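Compra el brazo barato y gástate el dinero en los dedos

Cada mes de marzo, cuando toca cerrar presupuestos, me llega la misma pregunta: ¿qué brazo compramos? Y cada año contesto con otra pregunta que sienta fatal: ¿y cuánto habéis dejado para lo demás? Silencio – o una partida de "varios" que no da ni para los cables.

Yo también caí, eh. En Bruda nos pasamos 3 meses comparando catálogos de brazos, con una hoja de cálculo preciosa de 80 filas (repetibilidad, alcance, carga útil, todo coloreado). Para la pinza, una fila. Para las almohadillas de los dedos, ninguna. Al final elegimos el Uvance, que es un brazo estupendo, y luego nos tiramos medio verano pidiendo tornillería y piezas sueltas por goteo, cada una con su firma y sus portes.

Desde entonces reparto el dinero al revés: primero lo que toca la pieza, después la mesa y las fijaciones, y con lo que queda, el brazo. En el taller de Andier me miraron como si estuviera loca cuando lo propuse, y eso que solo pedía ocho juegos de dedos y una caja de 200 tornillos.

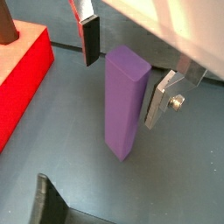
Los dedos son consumible, y así deberían figurar en el presupuesto, con su línea propia y su reposición anual. El metal aguanta lo que le eches; la goma, no tanto. Con un bloque morado de cantos suaves, de pie entre los dos dedos abiertos, quien va a hacer contacto es la almohadilla – la negra de un lado, la gris oscura del otro –, y ese trocito no sale en ningún folleto comercial. Pues yo quiero verlo en la oferta, con referencia, precio y plazo de entrega. Si el proveedor no me lo sabe decir, paso al siguiente y tan tranquila.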